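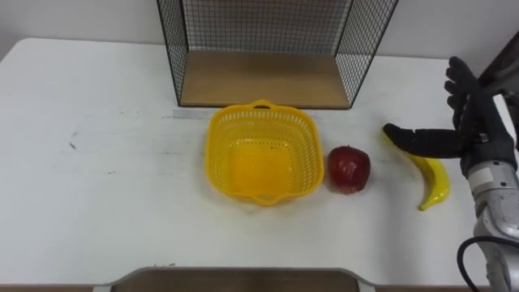

Makel Manipulation Project
Progress report to the Cumard Fund, second reporting period
1 December 2024

1. Scope of this report

The period covers the completion of the second task set and the public open day held in October at the Nasard building. The grant agreement lists the open day as a deliverable. Spending is reported separately on the fund's own form.

2. Open day

The doors were open from late morning until early evening. Registered attendance was 247. Visitors came mostly from local schools, two packaging firms and the Marar technical college. Groups were taken through in turn, with a short talk in the corridor before each demonstration. The talk ran long for the first groups, and the schedule slipped by one slot before lunch. It was recovered in the afternoon by dropping the second half of the slides.

The demonstration used the tabletop pick-and-place task from the second task set. The arm picks up a piece of fruit with the multi-fingered hand and places it in the yellow basket. An apple and a banana were used. The controller was the version frozen at the end of September, with no tuning on site apart from the usual camera calibration each morning.

3. Results on the day

The arm made 100 scored attempts in front of visitors. An attempt was scored as successful if the object was released inside the basket and stayed there, without operator input. Result: 98 successful.

Both failures were with the banana. In the first, the thumb closed too high on the curve and the fruit rotated out of the grasp. In the second, the object was lifted correctly but released against the basket rim. The operator reset the table and the next attempt went ahead as planned. Neither failure triggered a safety stop.

One unplanned stop occurred outside scored attempts, when a visitor leaned over the barrier tape. The arm halted as specified. The tape has been moved back and will be replaced with a fixed rail before the next public event.

4. Laboratory work in the period

The log now holds 2,615 recorded attempts for the second task set, all with joint positions, finger torques and the head camera stream. Records from the open day are stored separately, as the lighting in the hall differs from that in the laboratory and we do not want the two mixed in training.

The grasp planner treats the apple and the banana differently. For the apple, the fingers close evenly around the widest part. For the banana, the hand comes in over the fruit and the thumb is positioned first, with the remaining fingers closing afterward. Approach from the stem end was tried and abandoned; it gave no gain and took longer.

The wire-mesh shelf remains a difficulty for depth sensing. The fine grid returns unreliable distances, and the planner sometimes treats the back panel as solid and sometimes as absent. For the open day the shelf was entered in the collision model by hand as a closed box. This is adequate for work in front of the shelf but will not do for the third task set, which requires placing objects inside it.

5. Visitor feedback

Paper forms were left at the exit. The most frequent comment was that the arm moves slowly. Speed is limited by the site risk assessment whenever visitors are present. Both packaging firms asked about soft produce, and one has offered to supply samples. No commitment has been made.

6. Next period

- Replace the hand-entered shelf model with a measured one.
- Begin the third task set, placing into the shelf.
- Review the release height over the basket rim.
- Install the fixed rail at Nasard.
- Reply to the packaging firm regarding samples.

The cable routing at the wrist will be inspected at the same time as the rail is fitted. No change to the budget is requested. The replacement finger coverings ordered in the first period have been delivered and are held as spares.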